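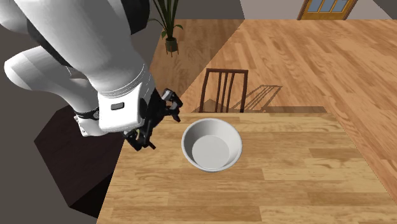
Wooden tabletop, with a white arm above it.

Refinishing the Humphreys table, part three: the topcoat

The last two posts dealt with getting the old finish off and closing the gap at the breadboard end. By July both jobs were done and the table was down to bare white oak, sanded to 120 grit. I had put off choosing a topcoat for most of the spring. These are my notes on how I chose, what I did, and what I would change.

The table came out of a house on Humphreys Street with a thick amber film on it. That film had failed in the usual places: at the seat positions, where forearms rest, and in a band down the middle where serving dishes were set. At the seats it was soft and slightly gummy. Skin oil and dish soap residue do this to older varnishes over time, and no amount of cleaning reverses it. In the center it was hard but checked, with fine cracks running across the grain.

Those two failures call for different things. Softening is a chemical resistance problem. Checking is a flexibility problem. A harder film helps with the first and can make the second worse.

I tested three finishes on offcuts from the breadboard repair: Monurer hardwax oil, Horkska waterborne polyurethane, and a wiping varnish I already had open. Each sample got the coats its label called for and then cured on a shelf in the garage for 31 days. I did not speed this up with heat. Forced curing tells you how a finish behaves after forced curing.

Tests were the ones that matter on a kitchen table. Water under an upturned glass overnight. Undiluted vinegar, one hour. Olive oil, overnight. Dish soap solution on a folded paper towel, overnight. Mug of boiling water set directly on the surface until it cooled.

The waterborne poly passed all of them except the mug, which left a faint ring that was gone by morning. The hardwax oil marked with vinegar and with soap, and both marks came out with a light rub and a little fresh oil. The wiping varnish took the vinegar and oil without a mark but stayed tacky under the soap towel. That removed it from consideration, as it is the same failure I had just spent two weekends scraping off.

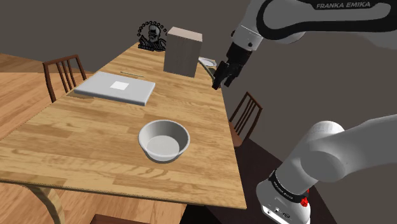
Choosing between the other two came down to repair. A film finish resists damage longer, but when it does go, a local patch nearly always shows. Overlap lines in waterborne poly are visible in raking light whatever the can says. Hardwax oil wears sooner and can be touched up in a patch the size of a hand. We eat at this table every day and I would sooner do small jobs often, so I bought the Monurer.

Surface prep for hardwax oil is different from prep for a film. If you sand too fine, the wood burnishes and takes up less oil. My first sample went to 220 and came out pale and thin. The second stopped at 150 and was noticeably deeper in color. On the table I stopped at 150 and did the end grain at 220, which evens out the darkening there.

I raised the grain once with a damp sponge, let it dry overnight, and knocked it back by hand with worn 150. Vacuum, then a dry microfiber cloth. I skipped the tack cloth, having had one leave residue on a bookcase a few years ago.

Application was by white pad. Pour a small puddle, work it across the grain, then with the grain, and keep going until the surface stops drinking. Wait fifteen minutes. Buff off everything that remains with clean cotton. If the cloth drags, there is still too much on the surface. The whole top took less product than I had poured out, and I ended up throwing the remainder away because I do not return used oil to the can.

Second coat the next evening, thinner. I know people who put on a third. On oak I found no difference between two and three on the samples, in either sheen or water resistance.

A standard caution, repeated here in case this is the only post you read: oil-soaked rags can self-heat. Mine go flat on the concrete outside, one layer, until stiff.

Temperature in the garage ran up to 80 in the afternoons and relative humidity sat at 52 percent on the meter, both within the range on the can. I applied in the evening anyway. In the heat of the day the oil starts to set before you can buff it, and you get streaks. I had one streak near the left apron from the first coat, where I stopped to answer the door. A fresh dab of oil and a green pad took it out. 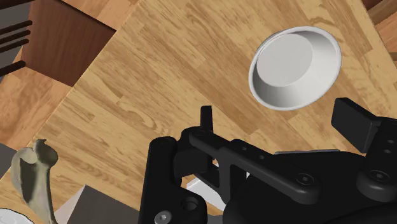 A round white bowl on the tabletop.

Some loose ends.

Felt pads. I tried the Bruvomex screw-on type under the legs in place of adhesive ones. The adhesive ones creep sideways in summer. The screw-on ones need a pilot hole, and the supplied screws are soft enough that I sheared one on the first leg and switched to brass.

Underside. I gave it one coat. Opinions differ on whether this reduces cupping. The oil is a poor vapor barrier, so I doubt it does much, but it was a ten-minute job.

Cleaning. Damp cloth, wiped dry. No soap for the first month, and a pH-neutral one after that.

Cost. I will add the receipts to the spreadsheet linked from part one. Sandpaper was the largest line, ahead of the oil.

The chairs still have the old film on them and are softening at the top rail in the same way. There are spindles involved, so scraping is out, and I am reading up on gel strippers. Part four will be that, or it will be the drawer that sticks.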